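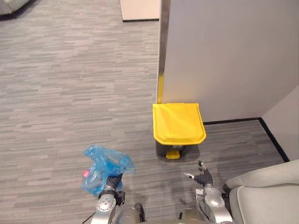 What kind of events does Claltberg put together?
Press previews, product launches, pop-up shops, and the odd company party when an old client asks nicely. Most of our work is for brands that want editors, shoppers, or their own sales teams to spend an evening with something new and go home talking about it.

Who we are

Claltberg is an event design and production studio in Plirudville. Darlene Fortin started it after years of building window displays for department stores, and she still thinks like a window dresser: what do people notice first from across the street, and what makes them come in? Hamdia Woldemariam joined for what was supposed to be one spring season and now runs production. If you've been to one of our events, Hamdia was the person in the headset who knew where your coat was.

We're a team of 24 these days, with designers, producers, a small build crew, and two people who do nothing but guest lists (it's a bigger job than you'd think, and they love it!).

How we work

Every project starts with a long conversation, usually over lunch. We want to know who's coming, what they've already seen a dozen times this year, and what you'd be thrilled to overhear at the door on the way out. Then we sketch. Darlene draws by hand first, always, and the digital renderings come after everyone has had a chance to argue over the pencil version.

Our build crew makes as much as it can in house — counters, arches, signs, hanging pieces, all of it. We test the lighting at full size before load-in, and we walk the guest route ourselves, from the curb to the bar to the restrooms and back.

A few favorites

For Peltier, the tableware label, we served a five-course dinner to 162 guests and used a different collection for every course. The dishes went straight from the dessert table to a display wall, and people kept going up to find the plate they'd eaten from!

For Lò, we turned an old bus depot into a night market to introduce their line of travel bags. We planned for 200 people and ended up welcoming nearly 300, so the noodle cooks were the heroes of that one. Hamdia found a second supplier for scallions at eight in the evening and we still talk about it.

And every May we host an open house for students who want to get into event work. They get to try rigging, floral, and front desk, and several of them have come back to us as paid crew.

Working with us

We take on brand events of all sizes, and we're happy to travel. Launch season fills up early, so a note a few months ahead is a big help, but short timelines don't scare us — ask anyone who was at the Lò market. Write to the studio with your city, your rough guest count, and whatever you know so far, even if it's only a color and a feeling. Darlene or Hamdia will write back, and there will probably be an invitation to lunch.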